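Weatherstripping (Doors and Windows)

Weatherstripping is the material that fills the gap between the moving part of a door or window and the frame it closes against. It keeps out drafts, rain, dust, road noise and a fair number of insects. The word covers a whole family of products, from a roll of sticky foam to a bronze strip that gets nailed in and stays there for decades. I look after the hardware entries on this site, and this is the one I get the most mail about, so I've rewritten it from top to bottom.

Name and spelling

You'll see weatherstripping, weather stripping and weather strip, and they all mean the same thing. Some people use "weatherstrip" for one piece and "weatherstripping" for the material or the job. British readers write to me about "draught excluder," which can mean the same stuff but can also mean the stuffed fabric tube you push against the bottom of a door. My grandmother called that one a door snake and so do I.

A threshold is a separate part. It's the raised piece you step over, and the seal on the bottom of the door (the sweep or the door shoe) presses down on it. People mix them up at the hardware store all the time, and then they come home with the wrong box. I've done it myself, twice, with the same door.

Where the gaps are

A hinged outside door has four edges and they don't behave alike. The hinge side closes with a squeezing motion, a bit like a book. The latch side and the top meet the stop more or less flat. The bottom slides over the threshold, so whatever you put there has to put up with being dragged across it every time somebody goes out for the mail.

Sash windows have their own set of problems. The sides need something that slides, the bottom needs something that squashes, and the meeting rail in the middle (where the two sashes overlap) needs something thin enough that the lock still turns. I lived for years in a rented place in Oston where the meeting rail had been stuffed with folded newspaper. It worked better than you'd think, until it rained sideways. 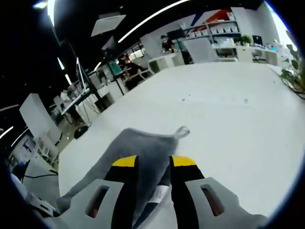 Tài Lò
Contributing editor, doors and hardware

Types

Foam tape is the one everybody starts with. It comes on a roll with a peel-off backing, and it's made with either open cells or closed cells. Open-cell foam squashes down to almost nothing and is kind to a door that already closes tightly, but it soaks up water. Closed-cell foam is springier and sheds water better – I'd pick it for any spot that sees the weather. Either kind wears out faster than the others in this entry.

Felt is the old standby. It's cheap, it's easy to cut with scissors, and it can be tacked or stapled on. It doesn't like being wet, so keep it for indoor doors, attic hatches and the insides of dry window channels. Some felt comes with a bendable metal edge, and that edge makes it a lot easier to fasten in a straight line.

V-strip, also called tension seal, is a strip of vinyl or metal folded into a V. One leg is fixed to the frame and the other springs out against the door or sash. It's nearly invisible once it's in, and it's my favorite for the sides of old windows! The open end of the V should face outdoors, so the wind pushes it wider and tightens the seal. The metal versions can be noisy for the first few weeks.

Tubular gasket is a hollow rubber or vinyl tube with a flat flange. You fasten the flange to the stop and the tube gets pinched when the door closes. It handles big, uneven gaps better than anything else here. It's also the most visible, and you may want to paint the stop before it goes on (please don't paint the tube).

Kerf-in seal has a barbed fin that presses into a slot cut in the frame. Most newer outside doors come this way, with a foam core wrapped in a smooth skin. Replacing it is lovely work: pull the old one out, push the new one in, no tools but a pair of scissors.

Magnetic seal works like the gasket on a refrigerator and is found mainly on steel doors.

Sweeps and shoes go on the bottom. A sweep is a strip screwed to the face of the door, with a rubber fin or a brush hanging off it. A shoe wraps the bottom edge and usually means taking the door off its hinges. Brush sweeps are the better choice over carpet or a wavy floor.

Measuring

Measure every side separately and write the numbers down. Then measure the gap itself. The trick I was taught is to close the door on a small lump of modeling clay wrapped in plastic, open it again and see how thick the clay is. Do this near the top, in the middle and near the bottom, and buy for the widest spot only if the seal can squash down enough for the narrowest one. If it can't, the door needs its hinges adjusted first, and no seal is going to save you from that job.

Fitting

Clean the frame well and let it dry. Old adhesive comes off with mineral spirits and patience. Self-stick products want a mild day, so read the temperature on the package before you start. I put off my own back door until November one year and the tape was on the floor by breakfast.

Start at the top, then do the sides. Cut corners so that they meet without a hole, at 90 degrees for foam and on a slant for V-strip. Don't stretch anything while you're putting it on – it will creep back and leave you a gap at the end. With screw-on gaskets, start the screws loosely in their slots, close the door, nudge the flange until the tube just touches, and only then tighten.

Testing

Shut the door on a strip of paper and pull. It should drag a little. If it slips right out you have a leak at that spot, and if it tears, the seal is too thick and you'll be leaning on that door all winter. A stick of incense held along the edge on a windy day is another good test (keep it away from the curtains).

Limits

A seal stops moving air and that's all it does. It won't fix thin glass or a hollow door. In a house with a gas furnace or a wood stove that draws its air from the room, get advice before you tighten everything up, as the fire needs air from somewhere.

See also: Door sweep; Threshold; Storm door; Glazing putty

Last revised 6/28/18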